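Category: Drums & Percussion > Maintenance

How to tune a snare drum from scratch

Fitting a new head puts most beginners off, and a lot of people play on a dead one for years to avoid it. The job takes half an hour the first time and much less after that. The instructions assume a 14-inch snare with ten lugs, but they work for eight as well.

What you need

A drum key, a soft cloth, a new batter head and a towel to rest the drum on. A second key speeds things up because you can turn opposite rods together. A little light grease for the rods is useful on an older drum.

Taking the old head off

Switch the snares off. Loosen each rod by half a turn, working across the drum and not round it, then go again until they are all slack. Lift the hoop away and remove the head. Wipe the bearing edge with the dry cloth and run a fingertip along it. If you feel a nick or a flat spot, no amount of tuning will hide it and the drum needs to go to a repairer.

Check the lugs while the head is off. Any that rattle can be nipped up from inside the shell with a screwdriver.

Seating the new head

Put the head on, then the hoop, and line up the holes. Turn every rod with your fingers until it just touches the hoop. Press down firmly in the middle of the head with your palm a few times. Some heads crackle as you do this. It's only the glue and it does no harm. Go round with your fingers once more, as several rods will have come loose.

Bringing it up to pitch

Pick a rod and give it half a turn with the key. Do the rod opposite, then move one place to the side and carry on in pairs. After two full passes the wrinkles should be gone. From there use quarter turns.
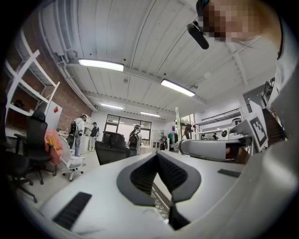 How tight should the bottom head be?

Tighter than the top in most cases. The bottom head is very thin and gives the snares their response, so take it up until it feels firm under your thumb, then stop. Keep the key away from the snare beds until the other rods are even.

Evening out the lugs

Rest a finger lightly in the centre of the head and tap with a stick an inch in from each rod. Listen for any that sound lower or higher than their neighbours. Bring the low ones up first. If one is high, drop it below the note and come back up to it, as a rod that has been slackened and left will slip.

If you use a clip-on tuner, 300 Hz at the edge is a fair starting point for the top head on a shallow drum. I go lower on deep shells.

Setting the snares

Switch the strainer on and turn the tension knob until the wires stop buzzing loosely after each stroke. Play very quietly in the centre. If the drum chokes, back the knob off a little.

Leave the drum overnight and check it again before you play. New heads stretch, and a quarter turn all round is normal.

Related guides
Choosing sticks for a small room
Cleaning cymbals without removing the logo
Bass drum damping: pillow or felt strip?
Trandska practice pads compared

Tristhorpe Drum Workshop, 152 Alaoui Road, Prilville | Contact us | Back to top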